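Repotting a columnar cactus for office conditions

July 2023

Substrate first. Everything else about keeping a columnar cactus indoors is secondary to what the roots sit in, and most of the plants sold for desks come in something close to pure peat. Peat is light, cheap to ship and holds water for weeks. It also shrinks when it dries out completely, pulls away from the side of the pot, and after that the water runs down the gap and out of the bottom without wetting the root ball. The owner sees water in the saucer and assumes the plant has been watered.

I have repotted a few of these over the past year, for home and for work, and the procedure has settled down enough to write up.

Pot sizing. Measure the root ball, not the stem. A tall column looks top-heavy and the temptation is to go up two sizes for stability. The additional soil volume stays wet long after the roots have taken what they need. I go up one size at most, and if the roots have not reached the wall of the old pot I reuse the same diameter. Stability comes from the weight of the pot. Ceramic is better than plastic in this respect, and a handful of coarse gravel mixed into the lower third of the substrate helps. A separate layer of gravel at the bottom does not improve drainage. Water stops at the boundary between the fine material and the coarse one, and the wet zone ends up higher in the pot, closer to the roots.

Drain hole. Decorative pots often lack one. A masonry bit will go through unglazed ceramic without much trouble. Glazed ceramic needs a diamond-coated hole saw, low speed, no hammer action, and a wet sponge on the work. I use a 20 mm saw in an old Voltent drill that has lost most of its top speed, so the low speed part takes care of itself. Tape over the glaze keeps the saw from wandering at the start. Expect to lose a pot now and then.

Mix. Two parts ordinary potting soil, two parts pumice or perlite, one part coarse sand. Perlite floats to the surface over time and looks untidy, but it works. Sieve the pumice before use, as the dust fills the pores the pumice was bought to provide. The finished mix is still brown and still looks like soil, which matters if the plant is going to stand in front of people who have opinions about gravel.

I tried a bag of the ready-made Josavine cactus blend as a comparison. Drainage was acceptable. It contained a slow-release fertilizer, which I would prefer to leave out, and it needed extra grit. Next time I will mix my own again.

Handling. Spines on a typical column are short and look harmless. They go through nitrile gloves and most garden gloves. Folded newspaper wrapped around the stem as a collar works for small plants. For taller ones I use a strip of carpet underlay with the ends held together like a handle. Lay the plant on its side, squeeze or tap the old pot, and slide the pot off the plant. Pulling the plant out of the pot by the stem tears fine roots. Remove the loose peat with a chopstick. Do not wash the roots unless there is mealybug on them.

After repotting, wait before watering. I leave it 8 days in summer, longer in winter. Damaged roots need to callus, and a wet substrate in that period is the commonest cause of rot at the base. The plant will not suffer from the delay. Planting depth should match the old soil line exactly. Burying the stem to make it stand straighter produces rot in the same place.

Position. This is where an office differs from a windowsill at home. Ceiling light is of very little use to a cactus. I logged the light at several points in the room with a cheap Nistor meter and the lowest reading, at desk height well away from the outside window, was 189 lux. A column will survive at that level for a good while. It will also etiolate, meaning the new growth comes in thin and pale, and the narrowed section never fills out again. If the only available place is dim, keep the plant on the dry side so that it stays close to dormant, and rotate it with one from a brighter spot.

Interior glass partitions help less than they appear to. Each pane takes its share, and the distance to the actual daylight is what counts.

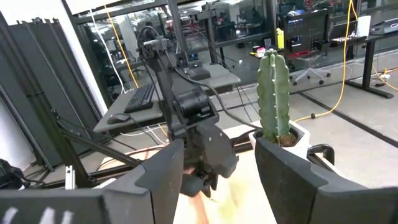 Pot color has a small effect as well. A white pot reflects most of what falls on it and stays cooler in direct sun, which is useful in a south window and irrelevant elsewhere. Faceted pots are easier to hold than round smooth ones, and a quarter turn is easier to judge by the facets. I give a quarter turn at each watering.

Watering interval at work is now 20 days from spring to fall and nothing at all in winter. I weigh the pot on a kitchen scale (an Imo, resolution 1 g) directly after watering and again before the next one. When the figure stops dropping the substrate is dry. With a ceramic pot the wall holds water too, so the curve is slower at the end than with plastic.

Remaining work: one more column to repot in August, currently in peat, in a 13 cm pot with no drain hole. The hole saw needs replacing first.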